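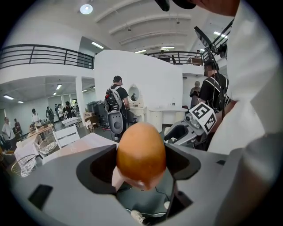

From: Belmiro Tavares
To: Trunuvier Vaulting and Longeing list
Subject: Re: longe line length and the Sunday class

Ye-ji and all,

I read this twice before answering because I was one of the people who asked for the change last year. My reply is under the quoted part.

Ye-ji Do wrote:

> Hello everyone,
>
> I have had several messages about the beginner vaulting class and
> want to put it all in one place. The class is Sunday, in the small
> ring. Horses should be warmed up before they come in. We lost a lot
> of time at the last one because two horses were still being tacked
> up when the first group was ready.
>
> Sowah will do the walk groups and Nostia will do the canter group.
> I would like to keep Pivura out of it. He has been leaning on the
> line to the left and cutting in on the gate side, and I don't want
> new vaulters on him while he does that.
>
> The question I need answered is who will longe. Detlef has said he
> can do the walk groups. I can't longe and coach at the same time,
> so I need someone for Nostia.
>
> Also, please stop leaving the side reins clipped to the surcingle
> when you hang it up. The clips are scratching the pads.
>
> Ye-ji

I can longe Nostia. I have done it for most of the winter and she is used to me. I would want to see the canter group on the barrel before they get on her, mainly the dismounts. At the last practice Dong-hyun Geum's daughter was landing well but the others were letting go of the grips too early and coming down behind the shoulder. That is fine on a barrel. On Nostia it puts them closer to the hind legs than I like, and she speeds up when somebody lands heavy.

On Pivura, I agree he should not be used Sunday, but I don't think the leaning is a training problem. I longed him Tuesday with the older surcingle and he went level in both directions at the trot. With the newer one he started leaning again inside of a few circles. I took it off and felt along the panels, and the left side is packed harder than the right. Mal-soon Yook looked at it too and thought the same. She has offered to take it home and restuff that side. Until she has done that, please don't put it on any of them. I tied a piece of baling twine through the top ring so you can tell which one it is.

The cutting in at the gate is a separate matter and he does it with either surcingle. What has helped is stepping toward his shoulder two strides before the gate and keeping the whip pointed there, low, without moving it. If you wait until he has already come in you end up reeling in slack and he learns the circle is smaller on that side. I would like to give him 3 weeks of that with no riders, then an experienced vaulter at the walk, then decide. If someone else wants to take a couple of those days, write to me off the list.

Warm-up. I would ask that we say what we mean by it, as people do different things. For Sowah, 6 minutes of walk each way and a short trot is enough. He is old and if you trot him longer he is flat by the second group. Nostia needs more. She should walk, trot both ways, and canter until she stops looking out at the road, and the side reins should not go on until after the trot. Start them long. Somebody had them three holes shorter than where I leave them and she was behind the vertical the entire practice.

Detlef, if you are reading this, the walk groups go better on a slightly smaller circle than you used last time. The kids running in to mount were tired before they got to the horse, and one of them gave up halfway. Have them meet the line at your hand and run out along it, so they come to the shoulder and not the flank. Please also say "walk" and nothing else. Sowah hears "walk on" as two things.

Two other items. The good longe line is missing from the hook. It is the flat one with the leather stop at the end. The round one burns your hand even through gloves and I would prefer not to use it on Nostia. If it is in your car, bring it back before Sunday.

The gate code on the lower lane has been changed to 1702. The old one, 729, will not work for anybody now, so tell the parents who park down there.

I will be at the barn early to set up the barrel and mats. If the ring is too wet I will write to the list that morning and we can do barrel work only.

Belmiro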